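Swapping the processor in an old workstation

I buy used workstations the way other people buy garden gnomes, and my spare room shows it. The latest came from Nutsugah, a clearance place out by the freight yard, for $355 with the drives pulled. I've done enough of these on my workbench now that I have opinions, so pull up a stool!

Start with the table. Clear everything off it, wipe it down and lay out a light-colored towel or mat (mine is an old Virkel baking mat, pale blue, and I'd be lost without it). Little black screws vanish on a dark surface. I keep a muffin tin next to me and give each kind of screw its own cup, going clockwise in the order they came out.

Then there's handling the chip. Keep hold of it by its sides and keep your fingertips off the underside – skin oil is no friend of those contacts. Touch some bare metal on the case first, and skip the fuzzy socks.

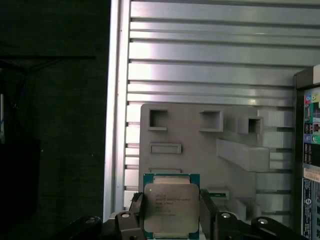 For old thermal paste I use plain coffee filters and rubbing alcohol. Paper towels shed, and cotton swabs are worse. If the paste has gone hard, lay a damp piece of filter on it, go make a sandwich and come back. It wipes right off. Please don't scrape it with a butter knife (I did that once, in my first apartment, and I still think about it).

A big tower has a lot of plastic inside: shrouds, ducts, brackets, little tabs that all look like they should pull the same way. They don't. Take a phone picture before each piece comes off, and if something won't budge, look for a slide or a latch before you lean on it. I've snapped tabs that cost me $50 in replacement parts, and that was for a piece of molded plastic!

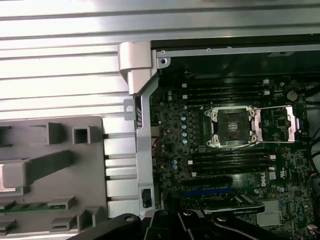
Leave the socket cover where it is until the new chip is in your hand. Bent pins are miserable to fix, even with a good lamp and a magnifier. And when the cover does come off, save it. I keep mine in a Cutar mint tin with the spare standoffs.

Dust is the other half of the job. A soft paintbrush and a hand blower get most of it, and I do that part out on the porch before any of the good stuff is exposed. The Flultora brush set I bought in October has a long skinny one that reaches between the memory slots, and I've started using it on the toaster too.

Last thing: write the date and what you changed on masking tape and stick it inside the side panel.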